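Hemier Interior Doors: Frequently Asked Questions

Ordering

How long does an order take?
Stock sizes leave our Brolon warehouse within 7 working days. Made-to-measure doors take longer, and you will get a date by email once your measurements have been checked. Painted doors in a non-stock color add a week.

Is there a minimum order?
No. Many customers buy a single door. Trade pricing starts at 2 doors on the same invoice, provided they ship to one address.

Can I change my order after paying?
Yes, until the doors go to the paint shop. Call the order desk and ask for Babita Dhillon, or reply to your confirmation email. After painting has started we can still change the delivery address but not the size, panel layout or color.

Measuring

Do I measure the old door or the opening?
Measure both. Old doors have often been trimmed to suit a floor that has since been replaced. Take the width of the opening at the top, middle and bottom, and the height on each side. Send us the smallest figure in each direction.

How much can I trim off?
Up to half an inch from each long edge and an inch from the bottom. Trimming more than that voids the warranty. Seal any cut edge with primer the same day.

Color and finish

Can I have a different color for each door?
Yes. Each door on an order can have its own color at no extra charge, as long as all of them are from the stock card.
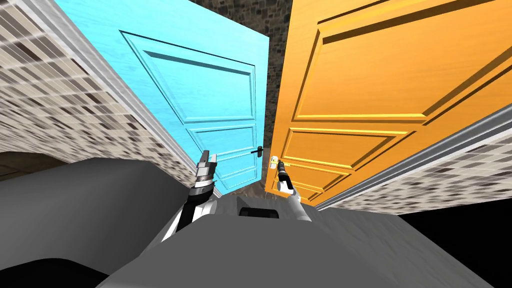
Cyan paneled door with black lever handle, next to one in bright orange.

What paint do you use?
A water-based satin enamel. It is dry to the touch in a few hours but takes almost two weeks to harden fully. Go easy on it during that time — no tape, no stick-on hooks, no scrubbing.

Will the color match my screen?
Not exactly. Order a sample chip before you choose. Chips are free for the first five and arrive by regular mail.

How do I touch up a scratch?
Sand lightly with 600 grit, wipe off the dust and apply two thin coats from the touch-up bottle. The color code is on the label on the top edge of the door.

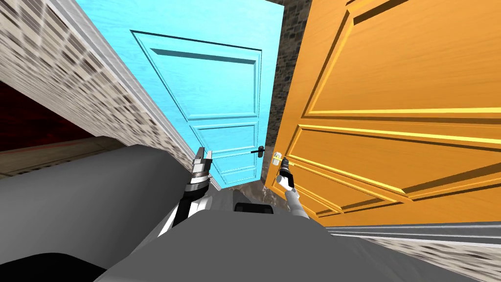 Light blue door with raised rectangular molding.

Delivery and returns

Do you carry doors upstairs?
The standard service is to the ground floor. Upstairs delivery can be added at checkout if the stairs are at least 30 inches wide.

What if a door arrives damaged?
Note it on the driver's sheet and send photos within 48 hours. Do not hang or trim the door. Claims are handled by Morenike Olaniyan, who replies Monday through Friday.

Can I return a painted door?
Stock colors, yes, within 30 days if the door has not been drilled or cut. Custom colors cannot be returned unless they are faulty.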